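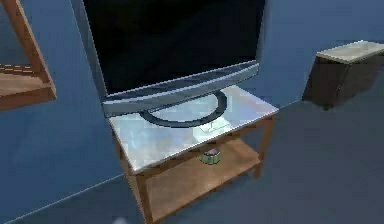

The telly, off.

I finished it! All 3,058 pages of it, four fat volumes, started in March and closed on 14th December with a cup of tea going cold next to me and a crick in my neck. I have been going on about the Zullomby books to anyone who stands still long enough, so it's only fair that the blog gets its turn.

If you haven't come across them (I hadn't until this year, and I think of myself as someone who knows about long novels), the Zullomby is a river, and the books are about the people who live along it. There's a ferry, a salt works, a school with a leaking roof and a family called Ametepe who are in everybody's business for four generations. That's about as much plot as I can give you without a family tree and a large sheet of paper. Things do happen. There's a flood, and a court case that goes on for most of volume two, and a wedding I'd put up against any wedding in any book. But mostly people cross the river and come back again, and you find out what they were carrying and why.

I picked up volume one in Venville, in the charity shop by the bus stop, where it was holding the door open. I'm not making that up. The man behind the till had to go and find a brick before he could sell it to me. It has a horrible brown cover and the print is tiny, and I nearly put it back, but I read the first page standing by the coats and it has the ferryman's wife counting eggs in the dark by feel, and she gets to the last one and it's warm. That was me done for.

I didn't have a plan to begin with. I read volume one the way I read most things, in great greedy lumps at the weekend and then not at all for ten days, and by the time I'd got back to it I'd forgotten who Little Joseph was. There are three Josephs. There is a Little Joseph, an Old Joseph, and a Joseph who is only ever called Joseph, and he turns out to be the one you need to keep your eye on. So I went back to the beginning and started again, 20 pages a night, after tea, with the telly off. Some nights I did more. Plenty of nights I did none, and there was a fortnight in the summer when I was away and only read crime novels, which felt like eating crisps after months of stew. Lovely crisps, though.

What I liked so much about reading slowly was how much of it got into the rest of the day. I'd be peeling potatoes and thinking about whether Dora should have sold the bottom field. I dreamt about the salt works twice. I started saying "well, the river's up" when anything went wrong, which is what Dora's mother says, and my sister asked me very kindly if I was all right.

Volume one is 800 pages and it's the one I'd press on you, even if you never read another. It's the funniest by miles. There's a whole chapter where two brothers try to get a piano across on the ferry without paying the piano's fare, and I read it on my own in an empty house and was crying with laughing. Volume two is the court case, and I won't pretend it doesn't drag in the middle. If you get stuck, skip to the surveyor's evidence and carry on from there. I felt guilty about skimming until I mentioned it on here in the autumn, and it seems half of you did the same.
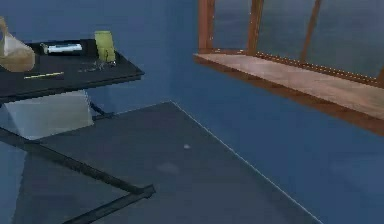

Aba Adjei wrote in the comments that the court case is the best part and I ought to be ashamed of myself, and that if I'd read it aloud I'd have heard that every witness talks differently, right down to the boy who only gets four lines.

Well, I went back and tried it, and she's right! I did the whole of the surveyor and then the widow from the salt works and then the boy, walking up and down the kitchen with the book in one hand, and it's a completely different chapter. The surveyor never finishes a sentence. The widow answers every question with a question. On the page it had just looked like a lot of talk, and out loud it's a room full of people who can't stand each other. So I take back what I said in October, or most of it. I still think the letter about the drainage could go.

After that I read quite a lot of it aloud, which slows you down something terrible but does wonders for the long sentences. The translator is Driss Abou Zeid, and I'd love to know how he went about it, because he's done a marvellous thing with the way people speak. None of them sound quaint. The old ones have a slightly stiff way of talking that loosens up when they're angry, and the children mix everything up, and you can tell within three words when somebody has come from upriver. I don't have a word of the original, so I can't tell you what's been lost, but I can tell you the English is a pleasure. There's a note at the back of volume three where he says he left one word alone because he'd tried eleven versions and hated all of them. (It's the word for the sound the ferry rope makes. Once you've noticed it you hear it all the way through.)

Getting hold of the rest was an adventure in itself. The set has been out of print for ages. Posell did the English edition and seem to have brought the volumes out years apart, in different sizes, so that mine look like four unrelated books that happen to be stood together. Volume two came from a library sale, with the date stamps still in the front, and I could see that it had been borrowed five times and that two of those were probably the same person giving it another go. Volume three I had to order, and I winced at the price and paid it. Volume four came from a reader of this blog, who posted it to me wrapped in about a mile of newspaper and wouldn't take anything for it, not even the postage. Thank you again! You know who you are, and the fruit cake is in the post whether you like it or not.

Three is the longest, over 900 pages, and it's the one I loved most. It's where the flood is. I'd been told there was a flood coming, it's on the back of the book for heaven's sake, and I was still completely unprepared. What's so clever is that it doesn't start with rain. It starts with Dora noticing that the dogs have moved up to the top step, and she thinks about it for a minute and then goes on with the washing. Then you get nearly a hundred pages of perfectly ordinary life, a christening and a quarrel over a goat, and every so often there's a line about where the dogs are. I had to put it down and go and stand in the garden. 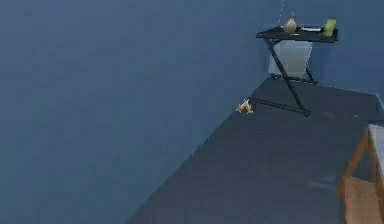
And when the water does come, it's over in a page and a half. I turned back to check I hadn't missed a leaf. The rest of the volume is all about afterwards, who slept where and who lent whom a mattress, and whose chest of drawers ended up in whose yard and was never given back. That chest of drawers is still causing trouble in volume four, sixty years on, when the people arguing over it have no idea where it came from and we do. I think that's my favourite thing about very long books. You end up remembering more than the characters can. You've got their grandmother's secrets in your head and they haven't, and there's no way of passing them on.

Volume four is shorter and quieter, and I know some people find it a let-down. They've built the bridge by then and the ferry's a sort of tourist thing, and most of the young ones have gone off to the city. I was a bit cross with it for the first hundred pages. I wanted everyone back! But there's a stretch near the end where Little Joseph, who is nearly ninety by now and still called Little, gets his great-niece to row him over, and he tells her the names of all the landings, one after another, and she gets them wrong and he doesn't correct her. I read that bit three times. I won't say what happens on the last page, only that there are eggs in it.

A few practical bits, as I've had emails. Do make a list of names as you go. Mine's on the back of an old calendar, and it has more arrows than names by now. Don't read the introduction to volume one first, it gives away the wedding. There is a map, but it's in volume two for some reason, and it has the salt works on the wrong bank. If you've only got the energy for one, read the first. If you've got a long winter and nothing on, read the lot, and write and tell me when you get to the goat.

I've no idea what to read now. I picked up a perfectly nice thin novel last night and it was finished before I'd learnt what anybody had for breakfast. Somebody's suggested I go straight round again from page one, and I did get the brown one down and have a look, and the ferryman's wife was there in the dark with her basket, so I may have read a chapter. Or two. Suggestions very welcome, the longer the better, and I'll put up a photo of the name list if I can get all of it in.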